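Gredix Floor-Level Handling Kit: Safe Use and Site Requirements

Supplied by Kuusk for mobile arms working in homes, care settings and training rooms

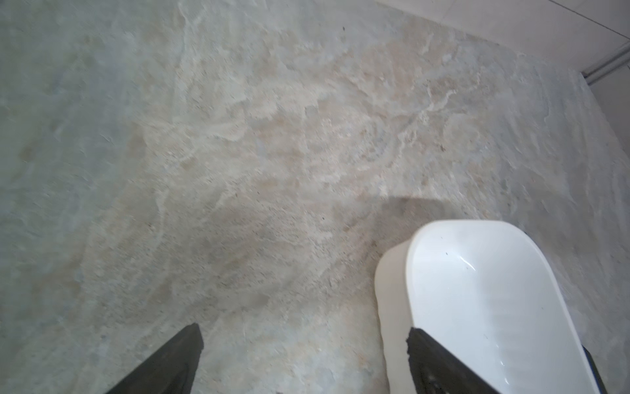 The Gredix kit is intended for lifting and moving light household containers at floor level. It is supplied with two gripper fingers, a wrist camera bracket and a printed copy of the Oltcombe Code of Practice for Low-Level Handling. Operators are required to read the code before first use.

Site requirements

The floor must be level and free of standing liquid. Keep a clear margin of 900 mm on all open sides of the work area. Where a container stands close to a wall, the arm must approach from the open side at reduced speed.

Handling rules

Containers must be empty unless the site assessment states otherwise. The combined weight of the container and its contents must not exceed 1000 g. Fingers should be fully open before they are lowered over a rim. Hands must be kept out of the work area until the arm has stopped and the hold light is on.

Inspection

Check finger tips for wear at the start of each shift. Replace both fingers as a pair.

Contents

2 gripper fingers
1 wrist camera bracket
1 code of practice, printed

Related products: Cotside Floor Marking Set, Cotside Stop Button Stand

Orders and training requests are handled by the Kuusk equipment desk.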